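Equipment Review: Grevatby Two-Finger Gripper Kit, Bench Edition
Prepared by the Automation Teaching Laboratory, Dondcombe Institute

The Laboratory evaluated the Grevatby kit over one teaching term as a possible replacement for its ageing Ospina units. The kit comprises the gripper, a wrist-mounted camera, cabling and a software licence valid for a single workstation. The list price is $3612, with replacement finger pairs at $271.

Installation was straightforward. The supplied documentation is adequate, although the calibration chapter assumes a familiarity with the vendor's earlier models that many purchasers will not have. Staff logged 3000 open-and-close cycles without a fault. Cable routing at the wrist is less satisfactory – the connector sits proud of the housing and requires a clip, sold separately.

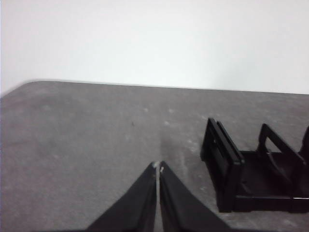

Camera placement is the strongest feature of the kit. The lens is mounted close to the fingers and keeps both tips in view in the wrist image. With the black rack standing to the right of the gripper, an operator can judge the open tabletop between the right finger and the nearest upright from the wrist view alone. Fine detail is softer when the arm is moving, and dark fixtures lose definition in their recesses.

The Laboratory recommends the kit for supervised bench work. Programmes requiring sharper imaging in motion should consider the Brellberg equivalent.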